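Ticket: Jisteck thermostat keeps dropping off wifi
Opened by Eimear Keane

Hi again! So the thermostat at our Corrigan place is still losing the network every 40 minutes, and I've now reset it 6 times (the long reset, with the pin). Router is a Bivero, firmware updated in August.
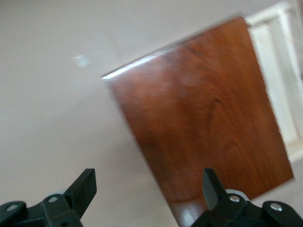

Liam Mulcahy on your team told me to split the bands, so I did, and it stayed up for 2 hours - hooray! - then error 300 again.
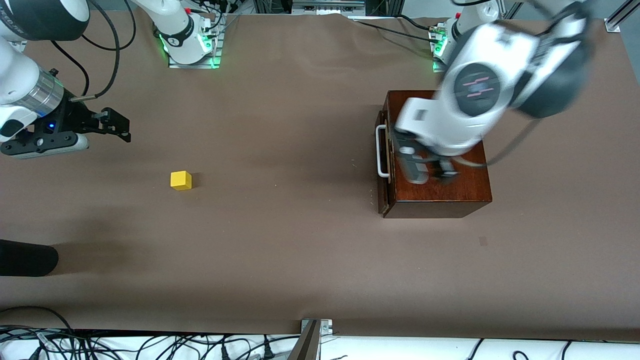

Next I tried giving it a fixed address, and no luck there either. My phone holds its signal fine the whole time. I also checked it from the table with the brown paper on it, right by the dark wooden box, and got full bars. Could it be the lease time? I've left it on the 2.4 band for now, so please call me before you send a new unit.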